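Skitik Community Help > Home and Small Shop > Cleaning

Gray marks on the rim of a plastic basket, how to remove?

Posted by Kanyarat Tanasarn, 2018-12-01

Hello everybody. I keep a small snack corner and I use light blue plastic baskets for carrying the packets from the storage to the table. They are the usual kind, with slots in the walls and two handles which fold down. The plastic is still strong, but the rim in front became gray and almost black in the middle, where the hands always go. I washed it with dish soap and warm water and a sponge, and the marks became only a little lighter.

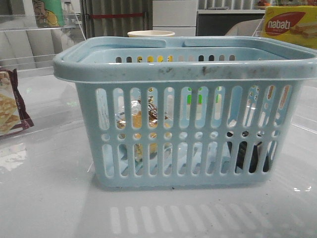

Photo: Kanyarat Tanasarn / Skitik Community

The dirty part is on the thick front rim, more to the middle and the right. Also the wall with the slots has a few dark specks. The customers see this basket next to the wafers and crackers, so I would like it to look clean. Everything I put in it is closed in its packet, so it is a question of the look only.

My questions are: which product can I use without making the plastic rough or changing its color? And is it dirt, or is the plastic itself damaged? I don't want to buy new ones if I can save these.

nordin_shelf

Just buy a new one. They cost almost nothing and you will spend the whole afternoon with a brush.

Climuvis

I had the same trouble with my baskets and I can tell you what helped me. First you must know that such gray marks can be two different things together. One is grease from the hands with dust in it. The other is small scratches in the plastic, and the dirt sits inside them. The sponge goes over the scratches and doesn't reach the dirt.

Take everything out of the basket before you start, and look at it empty on a white table with good light. Then you see better which places are really stained and which are only shadow from the slots.
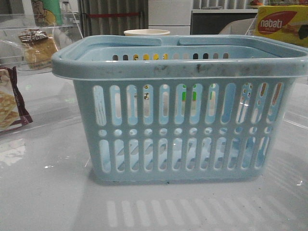 Can I put the basket in the dishwasher?
It depends on the plastic, and many cheap baskets become bent from the heat, so washing by hand is safer.

Now my method. Mix baking soda with a little water until it is like toothpaste. I use 2 spoons for one basket. Put it on the rim with an old toothbrush, make small circles and don't press hard. Leave it for 9 minutes, then wash it off with warm water. Please try first on the bottom side, because on some plastics it can take away the shine.

If there is still gray after this, try a melamine sponge — the white one, which you only make wet. It takes away a very thin layer of the surface, so it works on the scratches too, but the place can look a little more matte than the rest. On a basket which is already matte it is not a big problem.

For the slots and the small round holes, a bottle brush is good. The thin kind for baby bottles goes through easily. Lift up the handles also and clean under them, there is always dust at the place where they turn.

Don't use steel wool. I did it one time in January and the basket got dirty again in a few days, much worse than before. And never mix bleach with other cleaners.

Kanyarat Tanasarn

Thank you Climuvis, this is very clear. I have baking soda at home and I will try on the bottom side first. Do you wipe with something after, so it stays clean longer?

Climuvis

Only a dry cloth. I wipe the rim every evening when I put the packets away — it takes less than one minute and the gray doesn't get time to collect.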